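Toy food

Toy food is a class of children's plaything made to resemble fruit, vegetables, bread, meat and prepared dishes. It is used in pretend cooking, shopping and serving games, and in early childhood settings for sorting, naming and colour matching. Pieces are sold singly, in mixed sets, or with a bowl, basket or crate for storage. Related items include toy cookware, toy cash registers and play kitchens.

Materials

Most modern toy food is moulded in plastic. Hollow pieces are light and cheap to produce, but can take in water through the moulding holes and are slow to dry. Solid pieces are heavier and keep their shape when stepped on. Wooden pieces are turned or cut from hardwood and painted. Felt and knitted pieces are used mainly for flat foods such as sliced bread, cheese and lettuce, which are hard to represent well in a rigid material.

Colour is usually mixed into plastic before moulding, with small details such as leaf tips or seed marks painted on afterwards. Painted details wear first. On strawberries the seed marks are often moulded as shallow dimples, so that the texture remains once the paint has gone.

Types

Whole pieces are made as a single closed form. They are the most durable type and are common in sets for younger children.

Cutting pieces, also called sliceable pieces, are made in two or more parts joined by hook-and-loop dots, magnets or pegs. The join shows on the outside as a seam. A blunt toy knife pressed into the seam separates the parts, which can then be pressed together again. Rounded fruits such as limes, apples and kiwifruit are usually divided once through the middle. Long vegetables such as carrots and eggplants may be divided into several sections. Hook-and-loop dots lose grip as they collect lint, and can be cleaned with a stiff brush.

A moulding seam should not be confused with a cutting seam. The first is a fine raised line left where two halves of a mould met, and the piece does not open along it.

Scale

Few sets keep to a true scale. A strawberry made at life size may be too small for a young child, while a life-sized eggplant would not fit in most toy pans. Makers therefore enlarge small fruits and reduce large vegetables until the pieces are closer in size. Lemons and kiwifruit need the least adjustment and are often made near their real dimensions.

Sets and containers

Set contents vary widely. The Bandley market set holds 145 pieces, including packets and tins, while the Susico starter range is limited to whole fruit and vegetables. Flasar produces cutting pieces only. The Salinas series is sold without a container and is meant to be added to an existing collection.

Open bowls are the usual container for small collections. A clear bowl allows a child to find a piece without tipping out the rest, and a rounded rim is easier on the hands than a trimmed edge. Larger collections are generally kept in shallow trays or lidded tubs. Deep tubs tend to be emptied onto the floor at each use.

Use in sorting activities

Toy fruit and vegetables are often used in simple sorting tasks at a table. The pieces are spread out and placed in the bowl by colour, by kind or in a spoken order. Strong, distinct colours are preferred: yellow for lemon, purple for eggplant, brown for kiwifruit. Red pieces cause the most errors, as a small pepper and a strawberry can look alike from a distance or when lying on their sides. Other small objects, such as balls or blocks, may be mixed in so that the child must separate food from non-food.

Two-part pieces add a matching step. The halves are separated beforehand and must be paired before going into the bowl – a task that is harder when several fruits share a similar cut diameter.

Safety and care

Small parts are the main hazard. Detached stems, single slices and small balls may present a choking risk to children under three, and mixed collections should be checked for loose parts. Cracked plastic should be thrown out.

Solid plastic pieces can be washed in warm soapy water. Pieces with magnets or hook-and-loop dots are better wiped with a damp cloth. Wooden pieces should not be soaked, as the paint may lift and the grain may swell. All pieces should be fully dry before they are returned to a closed tub.

See also

Play kitchen
Pretend play
Sorting toy

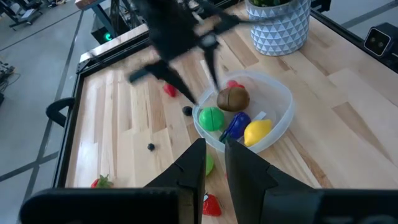
Toy fruit and vegetables in a clear plastic bowl, among them a lemon, an eggplant and a strawberry.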